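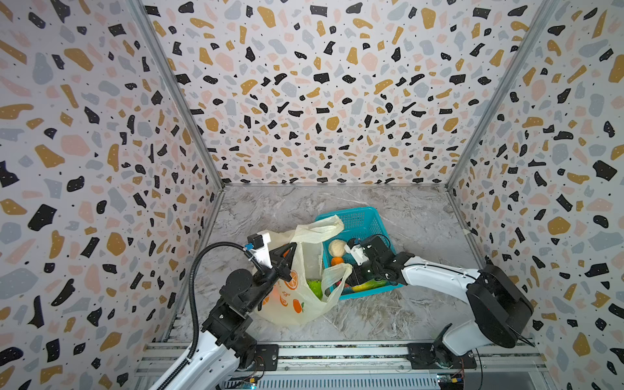

Reading time: 2 minutes

Home | Food | Around the House | Ask Us Anything

Packing the Shopping: What Goes Where?

Last updated: Apr 16, 2019

Have you ever carried a bag home from the shops and found a squashed peach at the bottom? Yuck! Packing groceries is a bit like building a tower, and once you know how it works you can be really, really good at it.

Start with the bags and baskets

A thin plastic shopping bag, like the cream-white one up top with oranges printed all over it, weighs almost nothing and scrunches up small enough to fit in your pocket. But it's floppy! It takes on the shape of whatever you put inside, so a pineapple makes it pointy and a melon makes it round.

A plastic basket is different. The turquoise one has stiff sides, so it keeps its own shape whether it's full or empty. Look closely and you'll spot that it has a side made like a grid, full of little holes. Holes let air move through, and fresh fruit and veggies like a bit of air (they're still "breathing" after they've been picked, which is pretty amazing).

Heavy, hard, soft, squishy

Now for the tower part. Big, heavy things go in first. Think potatoes, tins and pumpkins. Next come things that are firm but not too heavy, such as apples, carrots and small oranges. Soft things go on last: bread, buns, berries, ripe tomatoes.

Long vegetables can be tricky. If you stand one up in the middle it flops over and bonks everything else, so try laying it flat along one edge of the basket. A long green-and-yellow one is lying just like that in ours, and there's still space for a round beige bun shape up in the corner and a little orange fruit below it.

Why do thin bags rip?

When you lift a bag, all the weight pulls down on two small handles. Plastic stretches a little, then a little more, and then... splat! Sharp corners make it worse by poking at the sides. Lachlan Haldane, who runs the fruit shop on Kinnear Street, has been packing bags for 30 years and says he'd always choose two light bags over one heavy one. Your arms will like it better too!

Try it yourself

Ask a grown-up if you can unpack the next lot of shopping. Put everything on a clean table and sort it into heavy, firm and soft. Then pack it all back into one basket. Can you get it all in with nothing squashed? Race a brother, sister or friend, but remember that dropping the eggs means you're out!

When you've finished, fold up any plastic bags that are still good and keep them for next time. One of ours has been going to the shops since July.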